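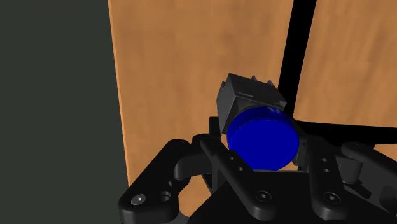 Home | Visits | Newsletter | Archive | Contact

Filed under: Encounters and open days

Our group went to the open day at the Nanimis centre in Sterkville in July. We took the early coach from Saavedra and were there by ten. The house stands on the river road, two stops past the bus garage, and the gate is easy to miss if you are coming from the town side.

Nanimis began as a summer camp for young people from both banks of the river, at a time when families on one side did not visit families on the other. The first camp was held in tents. The house came later, bought from a shipping family who had used it only in winter. It now runs weekends for church groups, mosque groups, school leavers and former soldiers, and a longer course in spring for people who work in mediation.

The morning was given over to the reading room. The centre has kept the letters that campers wrote home and, where families agreed, the answers they got. There are 578 of them, in six boxes, and visitors may read the copies. Many are about food and rain. One girl wrote that she had been put in a tent with someone from across the river and wanted to be fetched. Her next letter asked if she could stay on until the end of the week. Her parents' reply is in the same folder and says only that the fare had been paid.

Lunch was soup and bread at long tables, and you were asked to sit with people you had not travelled with. I sat with a couple from Fakbridge who had both lost relatives in the fighting and had come every summer for years. They spoke about it plainly and then asked about our coach.

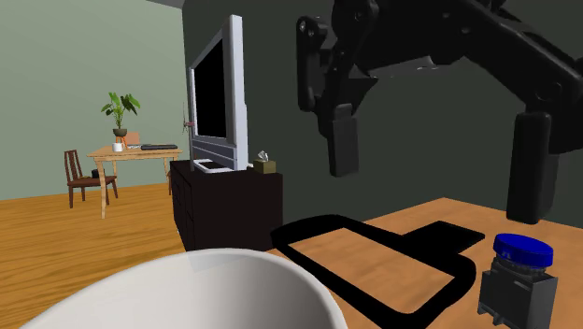 After lunch there were two talks. The first dealt with the memorial on the bridge, which carries names from one side only. The centre has been part of the talks on adding the others, and these have been slow. The second was given by a former soldier who now leads the veterans' weekends. He took questions for longer than planned and the tea was put back.

We also saw the chapel, which is used by all the groups in turn and has very little in it, and the orchard, where up to 2 dozen people can camp if the house is full. The path down is steep and two of our party stayed on the terrace.

Entry was free, with a box by the door. The library is open every Monday afternoon outside the camp season. Groups wanting a guide should write well ahead, and say if anyone needs a ground floor room. Our coach left at five and we were back in Saavedra before dark.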